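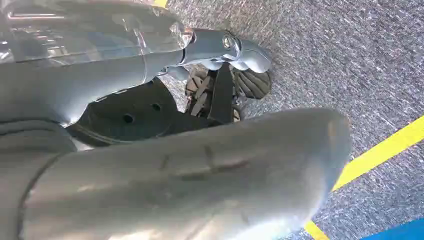
*Photo: Skollside open day, wrist camera. Free to reuse with credit.*

**Notes, lunchtime talk, 20 min incl. questions**

Leave slide 1 up while people sit down. Don't start till the door's shut.

**Opening**

- Hi, thanks, eat while I talk, fine
- Went to the Skollside open day in January, all morning, came back with too many notes
- Who here has been to one of these? (hands) Ok
- Going to do: the room, the demo, the numbers, what we might copy

**Slide 1, the gripper up close**

- Two light grey fingers, black palm set back in between. Point at the small lens up top, little round thing with the silver rim
- Look at the scuffs on the near finger. I liked that. Brochure photos never have those
- Yellow tape on the carpet. We need tape. Ours is a chair and a sign
- Don't get stuck on this slide!! last time spent 6 min on slide 1

**Getting in**

- Sign in at Tindgate entrance, NOT the main one. Walked the whole way around the building
- 153 signed up, 142 came. Very good for a free event, ask how they did reminders
- Groups went in on the half hour, ours was 10:30
- Coffee good. Skip if short on time

**The demo**

- Cell is called Komirard, named after the old project, no one could tell me what it stood for
- Pick up, turn, put down, repeat. Slow. Slower than you'd think from the videos
- Operator talked the whole time, said what she was about to do BEFORE she did it. Big difference for the crowd
- Three drops while our group was in there. She just picked it up, said "again," went again. People relaxed after the first one
- Kid in front asked if it gets tired. Answer was the motors warm up so sort of yes
- Wrist camera feed on a big screen next to the cell. Everybody watched the screen and not the arm. Me too

**Goossens bit**

- Goossens had the table by the window, they do the service contracts
- Asked price. Got a folder
- Folder is on my desk if anyone wants it
- They do a half day training, some 11 people max per session, need to check if thats per site or per booking

**What I'd copy**

- Tape on floor, before the next visit
- One person talks, one person runs it. They had one doing both and she was hoarse by noon
- Camera feed on screen, but put it BEHIND the arm so people see both
- Shorter groups. Ours ran over and the next lot were stood in the hallway

**What I wouldnt**

- Quiz at the end
- Music

**Questions**

- Cost: see folder, don't guess
- Can we go? Next one in spring, sign up is on their page, I'll send the link around
- If it's quiet ask them what *they'd* show visitors here

Plates back to the kitchen, room is booked after us at 1.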